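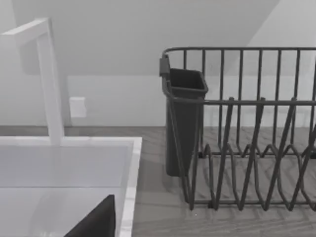
Según Kulsoom Durrani, el simulador no sustituye a la cocina real, pero permite fallar cien veces en el mismo borde del fregadero sin que haya que cambiar una sola pieza. La observación abre la nota técnica con la que Bestholm anuncia la segunda entrega de su colección de demostraciones en entorno simulado, dedicada por completo a la zona de lavado: fregadero, encimera y escurreplatos.

Imprimir esta noticia | Enviar por correo electrónico

La colección lleva el nombre de Driltcombe y se emplea para entrenar políticas de manipulación por imitación. La primera entrega cubría cajones y puertas. La segunda reúne 455 episodios teleoperados, de los cuales 308 han superado la revisión y se incorporan al conjunto de entrenamiento. El resto se conserva en un directorio separado, con la causa del descarte anotada en cada caso, y no se distribuye por ahora.

Cada episodio comienza con la carga de la cocina, el sorteo de la posición inicial del brazo y la asignación de una tarea escrita en una sola frase. El operador maneja el efector con un mando de seis grados de libertad y ve las mismas imágenes que se graban. Bestholm descartó ofrecerle una vista cenital adicional: en las pruebas previas los operadores se apoyaban en ella para resolver el acercamiento y producían trayectorias que el modelo, limitado a sus propias cámaras, no podía reproducir.

Las tareas de esta entrega son de colocación y de retirada. En las primeras, el objeto parte del fregadero y debe quedar apoyado en una ranura del escurreplatos o dentro del portacubiertos. En las segundas se recorre el camino inverso. Se han grabado además 156 episodios cortos sin objeto, en los que el brazo solo se aproxima a un punto de la rejilla, se detiene y retrocede. Estos episodios se contabilizan aparte y sirven para calibrar el control fino antes de introducir el agarre.

El escurreplatos ha sido el elemento más costoso del entorno. Los alambres son delgados, los separadores en zigzag se superponen con los montantes traseros desde casi cualquier punto de vista y la estimación de profundidad se degrada en esa zona. La malla de colisión original, simplificada en exceso, cerraba las ranuras e impedía introducir un plato. La versión actual descompone la rejilla en cápsulas, una por tramo recto de alambre, con un coste de cálculo mayor pero sin contactos fantasma. Según la nota, el paso de integración de la física se redujo a la mitad durante el contacto y se restituye cuando el efector se aleja.

El portacubiertos planteó un problema distinto. Es una pieza abierta por arriba, enganchada al carril superior y más estrecha hacia la base. En las primeras grabaciones figuraba como cuerpo libre y se desprendía al menor roce del efector. Se optó por fijarlo a la rejilla con una articulación rígida. Quedan 2 episodios de la fase anterior que se han mantenido a propósito en el directorio de descartes, como referencia para quien desee reproducir el fallo.

Nilton Mosquera, responsable de la revisión, detalla en la misma nota los criterios de aceptación. Un episodio se rechaza si el objeto atraviesa una superficie, si el operador permanece inmóvil durante un intervalo superior al umbral fijado, si la tarea termina con el objeto todavía en contacto con los dedos o si la frase de la instrucción no coincide con lo ejecutado. La primera comprobación es automática. Las restantes las hace una persona, que ve el episodio completo a velocidad doble y a velocidad normal en los tramos de contacto.

«El motivo de rechazo más frecuente fue la pausa», escribe Mosquera. «El operador llega a la ranura, duda, corrige un poco la muñeca y vuelve a dudar. La colocación acaba bien, pero el modelo aprende la duda con la misma fidelidad con la que aprende el movimiento.» Para reducir ese efecto se introdujo una sesión de práctica previa por cada objeto nuevo, que no se graba.

La apariencia visual de la cocina se ha mantenido deliberadamente sobria. Predominan los grises y los blancos, con un fregadero y un grifo claros frente a un escurreplatos gris oscuro. La variación de texturas e iluminación se aplica después, al volver a renderizar las trayectorias ya aceptadas, de modo que una misma demostración genera varias secuencias de imagen con idéntica secuencia de acciones. Bestholm no incluye esas variantes en el recuento de episodios — una práctica que no es uniforme entre quienes publican este tipo de colecciones y que complica las comparaciones de tamaño.

El formato de almacenamiento lo ha definido Clikura, que aporta también el visor. Cada episodio contiene las imágenes de muñeca y de entorno, las posiciones articulares, la apertura de la pinza, la acción ordenada en cada paso, la instrucción y la semilla con la que se generó la configuración inicial. Con la semilla y la secuencia de acciones es posible repetir el episodio en el simulador, siempre que coincida la versión del motor de física. La documentación advierte de que entre versiones mayores la repetición diverge a partir del primer contacto con la rejilla.

Las grabaciones se hicieron en el laboratorio de Tamayo en turnos cortos, con rotación de operadores entre tareas. La rotación responde a una carencia detectada en la primera entrega, en la que cada tarea había quedado asociada a una o dos personas y el modelo reproducía sus hábitos: un operador entraba siempre por la izquierda, otro elevaba el brazo mucho más de lo necesario antes de descender. En la segunda entrega toda tarea cuenta con demostraciones de varios operadores y el identificador anónimo de cada uno figura en los metadatos.

Quedan fuera de esta entrega el agua, los objetos deformables y las tareas con dos brazos. El grifo está presente como geometría fija y no se acciona. Durrani indica que la simulación de líquidos se ha evaluado y aplazado, ya que el tiempo de cálculo impide la teleoperación en tiempo real con los equipos disponibles. Tampoco se incluyen tareas con el escurreplatos parcialmente ocupado más allá de un plato previo; la configuración con varias piezas se está grabando en este momento.

La nota recoge un resultado preliminar sin cifras desglosadas. Una política entrenada solo con los episodios aceptados coloca platos en ranuras centrales con regularidad y falla en las contiguas al portacubiertos, donde el dedo exterior de la pinza choca con la pared de la pieza. El equipo atribuye el fallo a la escasez de demostraciones en esas posiciones, que los operadores tendían a evitar cuando la instrucción no especificaba ranura. Las instrucciones de la próxima tanda la especificarán siempre.

Bestholm prevé cerrar la tercera entrega en septiembre. El acceso a Driltcombe se solicita mediante formulario y requiere aceptar las condiciones de uso, que limitan la redistribución de las mallas pero no la de las trayectorias. Quienes ya disponen de la primera entrega recibirán la segunda sin nueva solicitud, con un guion de conversión para adaptar los episodios antiguos al formato actual.

Imprimir | Enviar por correo

Contacto | © Bestholm. Todos los derechos reservados | Volver arriba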